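Home Manuals Hand Capture Safety Support Contact
Reading time: 4 minutes

Section 4. Good practice at the table

This section covers sessions in which a person wears the Tronel hand rig and picks things up so that, at some later date, an Ultum arm may do the same. It assumes you have finished Section 3 and that the rig is charged and paired, and that you have stopped looking for the spare strap.

The rules below are the Goramard house rules for hand capture. They are short. Sites that made them longer found that people signed them faster.

4.1 Before the wearer sits down

1. Choose a table that does not rock. Fold paper under a leg if you must, but write it in the session log, so that whoever tidies up does not undo your work.

2. Clear the table of anything that is not in the object list. Cups are never in the object list.

3. Put the objects in their bin and set the bin within the wearer's reach, on the far side of the working area. The wearer should not have to stand up to fetch the next one.

4. Look at the light. Daylight is welcome, glare on the marker cube is not. Draw a curtain if the squares wash out on the monitor.

5. Ask the wearer whether they have agreed to be recorded, and find the form that says so. A nod does not fit in the folder.

CAUTION: Do not start with a cracked or peeling marker face. The tracker will still report a position. It will be a confident position and it may well be in the car park.

4.2 Fitting the rig

1. Have the wearer remove rings and watches from the working hand.

2. Slide the glove on fully before closing any strap. Straps closed early have to be opened again, usually by someone else.

3. Check that the cube stands upright on the back of the hand and does not wobble when the wrist turns. If it wobbles, tighten the base screw by hand. The tool that fits this screw also breaks it.

4. Open and close the fingers a few times. Stop if anything pinches. The wearer may stop at any time and need not say why, and the operator need not sigh.

5. Set the sample rate to 90 in Hoani and leave it there. Other values are offered by the menu in the same spirit that a buffet offers aspic.

NOTE: Error 257 means that the cube has been lost from view. It does not mean the rig is broken. Bring the hand back over the table and wait for the green light.

4.3 Running the grasps
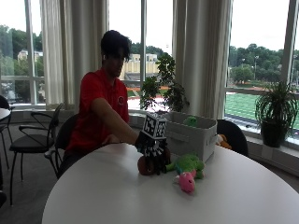

Soft objects are the ones people take least care over, having been brought up to believe that you cannot pick up a toy wrongly. You can. Take hold from above, as with the brown plush under the black fingers, and keep the cube clear of your own sleeve and forearm. An object waiting its turn may lie beside the hand, where the green one with the pink head is, provided the fingers do not drag it along; the rest can stay in or by the grey bin. Lean in a little if you need to, but keep your head out from between the cube and the camera.

1. Say the object's name from the list before each grasp. "The weird one" will be sent back to you for labelling.

2. Close the fingers at an even pace. Hold for 2 seconds. Let go.

3. Mark fumbles as fumbles. Do not delete them. An arm trained only on perfect grasps has no idea what to do about the other kind.

4. Take a break when the wearer's shoulder begins to climb towards the ear.

CAUTION: Never run the Ultum arm live while a person is seated at the same table. Replay belongs in Section 6, behind the guard, with the stop button tested that day.

4.4 Closing the session

1. Save first, then remove the glove. The order has been tried the other way.

2. Check the file size. Hoani splits a recording at 2000 grasps and starts a second file with a very similar name. Copy both.

3. Wipe the inside of the glove and leave it open to air.

4. Return the objects to the bin and tick them off against the list. Report missing ones before the next session, when there is still some hope of finding them under a chair.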